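The High Road to Gurkora

Feb 12, 2022

Most visitors to the Olis valley stay on the lower road, where the hotels are, and see the upper villages only as lights on the slope after dark. The old mule track that joins them is still in use. It leaves the valley floor at Skomari, climbs to the pass above Ait Ali and comes down on the far side at Gurkora, a distance of 34 kilometers. It can be walked in 2 days at a steady pace, with a night at Ait Ali.

The first section is the steepest. From the bridge at Skomari the track gains 600 meters in a series of short switchbacks, most of them paved with flat stones set on edge. The paving was laid for pack animals and is uneven underfoot. Boots with a stiff sole are the better choice, and poles help on the descent if the route is walked in reverse. There is shade on the lower bends until mid-morning and very little after that.

Above the switchbacks the gradient eases and the track follows an irrigation channel along the hillside. The channel is a narrow trench lined with clay, and it carries water from the snowmelt until late June. Walkers should keep to the outer edge, as the inner bank is soft and is repaired by hand each spring. Two side paths drop to the left toward terraced fields. Neither is a through route.

Ait Ali has 20 beds, divided between a guesthouse at the top of the village and rooms in private homes. Dinner is served at a fixed hour and must be ordered by noon, so a phone call from Skomari is advised before setting out. The usual meal is barley soup, flat bread and a stew of beans or mutton, with fruit from the terraces in season. Cards are not accepted. Hot water is heated by wood stove and is available in the evening only. 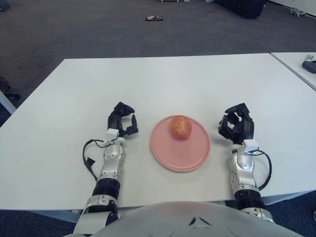
One guest at Ait Ali objected to the 2-day schedule, saying that the village deserved a full day of its own and that the walk to the spring behind the mill was better than anything on the main track. The point is fair. The spring path is level, takes less than an hour each way, and gives the only clear view of the pass from below. Travelers with a spare night should use it here.

The second day begins with the climb to the pass, on loose gravel with cairns at intervals. Wind is the main difficulty. It usually builds through the morning, and an early start makes the crossing easier – the guesthouse will pack breakfast on request. Snow can lie on the north side well into spring, and the track should not be attempted then without local advice.

The descent to Gurkora is long but simple. The gravel gives way to a dirt road at the first sheepfold, and the road continues to the village square, where shared taxis wait for the return to Olis. They leave when full. The last one normally goes before sunset, and a walker who misses it will find rooms over the bakery, on the north side of the square.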